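How I Clean a Pale Work Table Without Leaving Streaks

I put off buying a light-colored tabletop for years (coffee, pens, me), and then I fell for one anyway. Pale gray shows everything! My friend Yamuna Kartha talked me through her routine, and I've used it ever since with a few changes of my own.

You'll need two microfiber cloths, dish soap, a spray bottle and warm water. Fill the bottle with 400 ml of water and add one small squirt of soap - more than that and you'll be rinsing all afternoon.

Clear off whatever you can lift, then wipe away the dry dust first. Start at the far side and pull toward you in long, overlapping strokes.
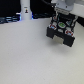 A broad, pale gray-white top like this is where streaks love to show.

Next, spray the cloth, never the table, and go over it again the same way. For pen marks I hold a damp corner of the cloth on the spot for 28 seconds and then rub gently. Rinse the cloth, wring it hard and do one more pass with plain water.

Now grab the second cloth and buff. Crouch down so you're looking across the surface toward a window, and any smears you missed will jump right out at you. I do the edges last, underside too, where sticky fingerprints like to hide.
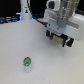

How often should I do the full routine?
Once a week is plenty for me, with a quick dry wipe on the days between.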